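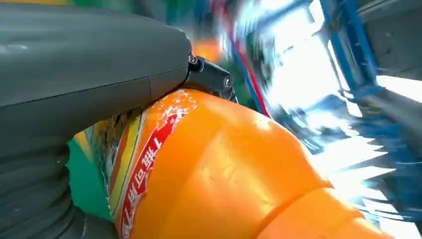 Opinion | Machines & Work
6 min read

I spent most of October teaching a robot to pick up bottles, and I've come away with a strong opinion that I'd like to get off my chest: the people who do the teaching should be treated like teachers. Right now they're treated like a keyboard.

Some background. I work at Drendix, where we do what the industry calls demonstration work. Somebody drives the arm through a task, by remote or by grabbing it and pushing it along, the software records the motion, and later a model tries to learn from the pile. My first week I was handed a controller and a sheet that said "grasp, lift, place, 27 runs." That was the whole lesson plan!

So I did my runs, and I was terrible. A slick plastic bottle with sloped shoulders is a mean little object. Come in too high and you're pushing down on the slope. Come in at a bad angle and the thing swings around on you. By run 12 I'd developed a wiggle – a tiny sideways nudge before closing – and I was pretty proud of it until Faustino Serrano, who had the next station, asked me why I did it. I had no idea. My hands liked it, I guess.

And that's my whole point, really. Whatever my hands like goes into the data. If I'm tired and sloppy after lunch, so is the robot's education. Faustino drives slowly and sets up every grasp like he's parking a boat. I rush and fix things on the way. We were both marked "successful," and nothing in the records said which style anyone wanted.

I've heard the counterargument plenty. A friend over at Poltov says variety is good, you want messy humans, the model sorts it out. Okay, maybe! I can believe that recoveries are worth recording, and I'd keep most of mine. But there's a difference between variety you asked for and variety you got by not talking to anyone.

What would I change? Give us 2 hours to play with a new object before anything counts. Let us write notes, in plain words, and have an engineer read them. We finally tried a notes page last month, and five of us filled it up in a day – mostly with complaints about caps, but still.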